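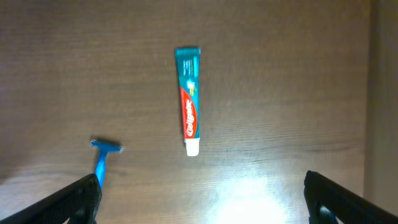 Wrist camera, gripper open, toothpaste and razor on the table.

From: Sandamali Talukder
To: Sarden arm users list
Date: 23 April 2025
Subject: Re: wrist camera drifting after finger change?

Hi Kasun, hi everyone,

Thanks for writing this up so fully, Kasun, and sorry it took me a few days to get to it. I've been through this twice now on our own cell at Briggs, once in February and once again last week, so your message felt very familiar! I'll put your text first and then go through it, and please forgive the length.

Kasun Karunaratne wrote:

> Hello list,
>
> We have a Sarden arm with the Sovach two-finger gripper, set up over
> a wooden table for picking small bathroom items. We changed the
> fingers two weeks ago when the old pads got shiny. Ever since, picks
> land a little to one side. Long thin things are the worst. Bigger
> boxes are mostly fine, which hid the problem for a while.
>
> I have rerun the hand-eye calibration three times. It comes out
> looking good every time and the picks are still off. Before I take
> the camera mount apart, has anyone seen this? Also, the overhead
> light leaves a bright patch on the table and I wonder if that is
> part of it. What do people do about it, short of buying a new table?
>
> Second question while I am here: how often do you all check the
> screws in the fingers? The Sirnatent guide does not say.
>
> Kasun

First of all, please leave the camera mount alone for now. That was my mistake in February and it cost me a whole afternoon, plus another morning getting things back to where they had been before I touched them. If the calibration repeats well three times running, the camera is most likely sitting still. What the calibration can't tell you is where the fingers are. It ties the camera to the wrist flange, and then the software adds a tool offset on top to get from the flange to the grip point. Change the fingers and that offset may be wrong while everything else looks lovely.

So my guess is your tool offset is still the one for the old fingers. On our cell the new set closed 2 mm to one side of where the old set did. You'd never notice on a box. On a razor handle it matters a great deal.

The way I check it now is very plain. I open the gripper all the way, park over the table and save a still from the wrist camera, like the one at the top of this message. You want both fingers in view at the bottom corners, and you want to know where they ought to be. I keep one good still from the day the cell was last set up, and I flip back and forth between that and the new one at the same size. If the two fingers have moved the same way by the same amount, look at the camera mount after all. If only one has moved, look at how that finger is seated. If they haven't moved at all in the picture, go and measure the closing point, because a worn or badly seated pad won't always show when the gripper is open.

To measure it I close the gripper very slowly on a 40 mm gauge block set square on the table and watch which finger touches first. They should touch together. If one gets there early, it will push the block over, and you can read how far against a bit of masking tape. Put half of nothing in by guesswork, please — take the reading, put it in the offset, and run it again. I usually need to go round two or three times. Do keep the speed right down, and keep your own fingers out of there while it closes, even if you're in a hurry.

Something else on seating. When I took our left finger off again last week I found a crumb of old thread-locking glue sitting on the face where it meets the carrier. It was tiny, but by the time you get out to the fingertip a tiny tilt has turned into something you can see. Wipe both faces with a lint-free cloth and a little alcohol before you put the new finger on, run the screws in by hand first, and then tighten them a bit at a time, going from one to the other. I used to do one all the way up and then the next, and I'm fairly sure I was cocking the finger every time.

Now the light. You'll see we have the same thing you do, a big white patch on the wood where the overhead light comes back at the camera, right in the gap between the fingers. I don't think it explains a steady error to one side. What it does do, for us anyway, is make the picker unsure about anything pale that lies in the patch, and then the picks go wrong in a scattered sort of way. White caps are the usual trouble. If your misses all lean the same direction, I'd sort out the offset first and come back to the light later.

When you do come back to it, try locking the exposure before you spend any money. Ours was on auto, and it kept hunting as the arm moved and the patch came in and out of view. I set it by hand with the patch in view, a touch darker than looked nice to me, and that got us most of the way. I also turned the lamp over the cell so it points at the wall and not straight down. A plain matte cloth would do it too, but ours crept about whenever the gripper brushed it, so I gave up on that one.

As for the screws, I went through our maintenance book to give you a proper answer. We put a wrench on the finger screws every Monday and again after any bump. The last time I found one loose was at 306 hours on the counter, and the one before that came after a hard touch on the tabletop, so I can't offer you a tidy pattern. I draw a line in paint pen across each screw head and onto the finger, and then anyone passing can see whether it has turned. The pads we swap at about 28 days, sooner if they look polished like yours did.

For a test after you've fixed it, I'd use just the two things, a toothpaste tube and a disposable razor, with nothing else on the table. The tube is forgiving and the razor isn't. Turn the razor a little between tries so you aren't always gripping it along the same line, and start with it well away from the tube. If the tube comes up well and the razor is still being nudged over as the fingers close, go back to the block.

Would you let us know which way your error leans, looking from the wrist? And if you happen to have an old still from before the finger change, do send it along with a new one. I'd be glad to look at the pair, and I'm in most mornings.

Warm wishes to all of you over there,
Sandamali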